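Balloon and paper workshops return to Listthorpe hall

The Listthorpe craft room will run its balloon and paper workshops again from February, with more places than last year and a longer session on table decorations.

Dilwyn Edwards, who is organizing the program, said 200 places are available across the season, up from 100. Half of them were taken in the first morning of booking. Sessions start at 10 a.m. and run for two hours, with a break for coffee.

The first workshop covers simple centerpieces made from balloons, ribbon and folded card. Later sessions move on to garlands and a full arch, which will hang in the main hall for the spring fair.
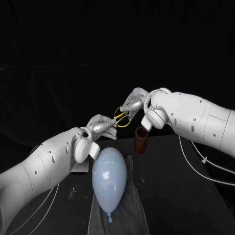 Yellow-handled scissors and a light blue balloon on the craft table.

Balloons, card and ribbon are included in the price. People who have a favorite pair of scissors are welcome to bring them, but the room has its own set, including several small pairs for trimming ribbon close to the knot.

"Last year we ran out of ribbon before we ran out of people," Edwards said. "We've ordered a lot more of it, and we're keeping the colors to blues and yellows so that everything matches when it goes up."

Last season's sessions raised $3,283 toward new lighting in the hall. The lights over the craft tables were replaced in the fall, and the ones over the stage are next.

Children under 12 must come with an adult. Anyone with a latex allergy should mention it when booking. Places can be reserved at the Listthorpe front desk or at the Soriano Street library.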